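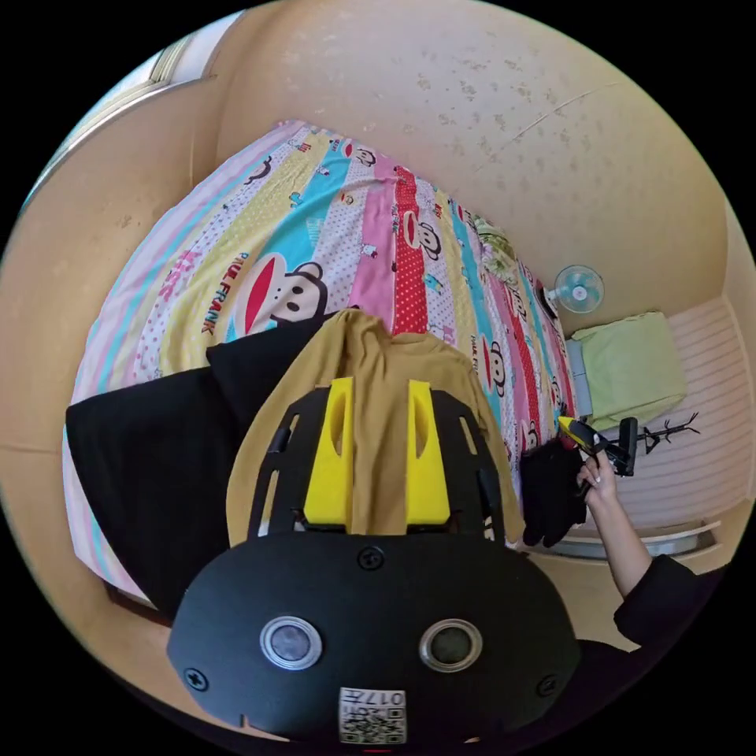

What I Learned From Wearing the Same Ten Things for a Month

By Kasun Munasinghe
November
7 min read
14 comments

So the closet rod came down at two in the morning. I was asleep, there was a crash like somebody had driven a shopping cart into the wall, and when I got the light on, everything I owned above the waist was on the floor on top of everything I owned below the waist. The bracket had pulled a chunk of drywall out with it about the size of a playing card. I stood there in my socks and looked at it and went back to bed.

In the morning I did the sensible thing, which was to pull ten things out of the pile, hang them on the shower rod, and stuff the rest into garbage bags until I could fix the closet. I figured that would take a weekend. It took a month (I'm slow, the drywall anchors I bought were the wrong ones, then my sister came to stay) and for that whole month I wore those ten things and nothing else. Socks and underwear don't count. I'm not an animal.

I've read plenty of those posts about capsule wardrobes and I've always rolled my eyes at them a bit. They're all by people with perfect oatmeal-colored coats. I didn't choose my ten things with any thought at all. I grabbed what was on top. So my list was a little odd:

Two pairs of jeans, one of them with paint on the knee
Gray work pants
Three T-shirts
A blue button-down
The green sweater from my aunt
A zip-up hoodie
A pink linen shirt I'd bought for a wedding and worn for four hours

The first week was great! I'm not kidding, I loved it. I was out of the house ten minutes earlier every morning because there was no deciding. I'd walk into the bathroom, and whatever was dry was what I was wearing. I got a bit smug and told people at work about it. My friend Hamdy, who has sat across from me for years, looked up and told me he'd thought I only owned those clothes anyway. He hadn't noticed a thing. I'd been buying shirts for years partly so people at work wouldn't see me in the same one too often, and the one guy who looks straight at me all day long had no idea.

Week two was when laundry became a problem. If you own forty shirts you can do laundry whenever you feel like it. If you have five and change, you're doing it all the time, and the machines in my building are down in the basement and take a card you have to load at a terminal that only works when it wants to. I started washing T-shirts in the sink at night. My grandmother in Udulura washed everything by hand until she was well past eighty and she would have had a lot to say about my technique. Mostly I was using way too much soap. You need hardly any, a teaspoon or so, and you have to rinse until you're bored and then rinse again. Roll the shirt up in a towel and kneel on it before you hang it. That part is kind of fun.

The sweater I was scared to wash at all, so I just aired it out on the fire escape, and you know what, it was fine. Wool really can go a long time. I'd been washing sweaters after every second wear like they were gym clothes and then wondering why they went all tight and sad.

Okay, so, the pink shirt. I kept skipping it. I'd get to the end of the clean stuff and there it would be on the shower rod, very pink, and I'd put on a T-shirt that was a day past its best sooner than wear it. Then one day there was truly nothing else and I wore it to the dentist with the painty jeans. The receptionist said she liked it. The woman at the bakery said she liked it. I got more compliments in one morning than I'd had since I cut my hair, and I've worn it probably once a week ever since. I had been saving it, I guess, for another wedding. I don't go to that many weddings.

There was a bad patch in the third week. It got cold fast, the way it does here, and my good coat was in one of the bags and I couldn't remember which, and I was too stubborn to go digging. I wore the hoodie over the sweater over the button-down and looked like a stuffed chair. I also had to go to a nice dinner for my boss's birthday, at Edetti, the Italian place that took over the old bank, and I went in the gray work pants and the blue shirt and felt underdressed for exactly as long as it took for the bread to come. There was a guy at the next table in a fleece vest. Nobody cares! I keep having to learn this.

My sister turned up right after that. She's a person who irons pillowcases. She looked at the shower rod, then at the bags, then she went to the hardware store by herself and came back with toggle bolts, the kind with wings that open up behind the wall, and had the rod back up before dinner. She'd like it noted that it took her less than an hour, including the spackle. So if you came here for closet advice, get toggle bolts. The little plastic plugs that come in the package with the rod are useless in old drywall, and mine had apparently been hanging on out of sheer kindness.

And then I had to open the bags, and that's really what I wanted to write about, because I was expecting it to be like Christmas. I thought I'd missed all this stuff. I dumped the first one out and I did not recognize maybe a third of it. There was a vest. I don't remember ever buying a vest. There were three nearly identical navy polo shirts, and I don't like polo shirts, I think I keep buying them because I believe I'm about to become somebody who does. There were jeans from a waist size I'm not going to discuss.

But there were also things I was so happy to see. My old Vorwood sweatshirt from the summer I worked at the camp up there, with the cuffs chewed to nothing. My dad's brown cardigan. The good coat, obviously, which was at the very bottom of the last bag with a lemon candy in the pocket. I put the coat on right away and wore it around the apartment while I sorted.

I tried all the usual systems. I tried asking whether things made me happy, and I couldn't tell, I was tired and it was a sock. I tried the one where you turn all the hangers backward. What worked in the end was dumber than any of that. I asked myself if I'd thought about the thing even once while it was in the bag. If I'd wanted it some morning, even for a second, it went back on the rod. If I'd forgotten it existed, it went in the other pile. I cheated for a few of them. The cardigan doesn't fit me and it isn't going anywhere.

The other pile came to four bags. I meant to sell some of it, and I did list the vest and a pair of boots online, and a man offered me two dollars for the boots and then asked if I could drive them to him. So it all went to the donation place on the corner by the tire shop, except for the T-shirts that were too far gone, which are now rags. I'm set for rags until I die, I think.

I know people who'd say the next step is to stick with ten things forever, and I'm not going to do that. I like having a choice. By the last week I was pretty sick of the green sweater, even though it's a beautiful sweater and my aunt reads this (hi!). But I haven't bought any clothes since, and usually by this time of year I'd have a couple of packages sitting by the door. I added up what I'd spent on shirts last year from my bank statements and it was 420 dollars, and I had to go for a walk. That includes all three polos.

Things I did go out and get: a wooden drying rack that folds flat behind the door, and a bar of that plain laundry soap that smells like a school. I still do the sink thing at night sometimes. It's gotten to be a nice little routine, radio on, sleeves rolled up, kneeling on a towel like a lunatic.

The closet looks strange with so much air in it. I can push the hangers along and they really slide. My sister says I should put a second rod in underneath for the pants, and she's offered to come back and do it in the spring, and I've told her she's welcome as long as she leaves my pillowcases alone.

If you've got a good trick for getting paint out of denim, tell me in the comments. It's latex paint, it's been there for years, and I've already tried rubbing alcohol.

14 comments
Share this post (10)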